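Section 4. Guest key cards: preparing, issuing and taking back

4.1 Before you start

This section covers printed plastic key cards used with Zostier insert-type door locks. It applies to front desk staff and to anyone who prepares cards in advance for a group arrival. Lock installation and battery replacement are covered in Section 6.

You will need:
The desk encoder, connected and switched on
Blank or returned cards from the front desk tray
Paper card sleeves
The room list for the day
A soft, dry cloth

Note: Cards are supplied by Skindham in packs of 355. Store unopened packs flat, away from radiators and direct sun. A card that has warped may enter the lock but fail to seat.

4.2 Checking a card

1. Take one card from the tray. Hold it by the edges or by a lower corner.
2. Look along the long edge. The card must be flat. Set aside any card with a visible bend.
3. Check the printed side for deep scratches, peeling, or glue left over from labels.
4. Wipe both sides with the dry cloth. Do not use alcohol, window cleaner or furniture polish.
5. Check that the insertion arrow can still be read. If the arrow has worn away, retire the card even if it still encodes.

The artwork differs between print runs and has no effect on how the card works. Older and newer designs may be mixed in the same tray. Some designs carry a seasonal photograph under the lettering, and the arrow is small compared with the rest of the print. On the autumn design it is a white triangle near the bottom center, pointing down, with a short vertical line of Chinese characters just above it. 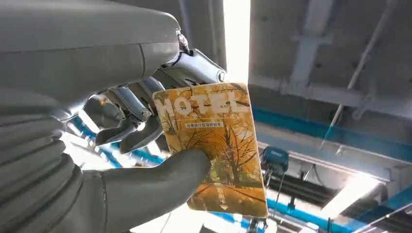 Which end of the card goes into the lock first?
The end the arrow points to. On a card with a downward arrow, hold the lettering upright and push the lower edge into the slot.

Staff should show this to the guest at the desk before handing over the sleeve. Most calls about a card that "does not work" in the first hour after check-in come from cards put in upside down or pulled out too early.

4.3 Encoding a card

1. Wake the encoder by pressing the round button once. Wait for the steady light.
2. On the desk screen, open Rooms and select the room number.
3. Enter the check-out date and time. The default time is the one set in Section 2.
4. Choose New Guest for the first card. Choose Copy for each further card for the same room.
5. Insert the card into the encoder, arrow first, until it stops.
6. Leave it in place until the encoder beeps. Do not push on the card while the light is flashing.
7. Remove the card and place it in a sleeve.
8. Write the room number on the sleeve, never on the card.

Caution: Choosing New Guest a second time cancels every earlier card for that room as soon as the new one is used in the door. If two guests share a room, use Copy for the second card - otherwise the first guest will be locked out.

The system allows up to four live cards per room. A fifth copy is refused with the message Limit Reached. To free a place, cancel one of the existing cards under Rooms, Active Cards.

4.4 Testing at the door

Test one card per room when preparing for a group, and any card that has been re-encoded after a fault.

1. Insert the card fully, arrow first.
2. Wait for the green light.
3. Draw the card out in one smooth movement.
4. Turn the handle within 9 seconds. After that the lock closes again and the card must be reinserted.

If the light is red, the card has been read but is not valid for that door. Compare the room number on the sleeve with the door, then re-encode. If there is no light at all, try a second card. When both give no light, report the lock and move the guest if needed.

Note: Inserting a card slowly or at an angle can produce a short red flash followed by nothing. Repeat the insertion once before returning to the desk.

4.5 Power holders inside the room

Rooms on the Munasinghe wing have a card holder beside the door that switches the room lights and sockets. The holder responds to any card of the right size and does not read the room code. Power stays on for almost 2 minutes after the card is taken out.

Guests sometimes leave one card in the holder and go out with the other. This is allowed. Housekeeping should leave the card where it is.

4.6 Taking cards back

1. Remove the card from its sleeve and discard the sleeve.
2. Insert the card in the encoder and select Erase.
3. Wait for two beeps.
4. Check the card as in 4.2.
5. Return it to the front of the tray, artwork facing forward and arrow down.

Caution: Do not put cards back in the tray without erasing them. A card returned before its check-out time remains valid until that time or until a new guest card is used in the door.

Retired cards are cut through the short side and placed in the marked bin. Do not give them away as souvenirs, even when the guest asks for a particular design. Unencoded souvenir cards can be ordered from Ternovska under a separate item number, see Appendix B.

4.7 Lost cards

1. Confirm the guest's identity and room number.
2. Encode a replacement using New Guest, not Copy.
3. Re-encode any other cards held by people in the same room.
4. Go to the door with the guest and use the replacement once, so that the lost card is canceled.
5. Enter the loss in the desk log with the time and your initials.

Section revised 27 December 2020. Corrections to Žofie Zelenák, front office.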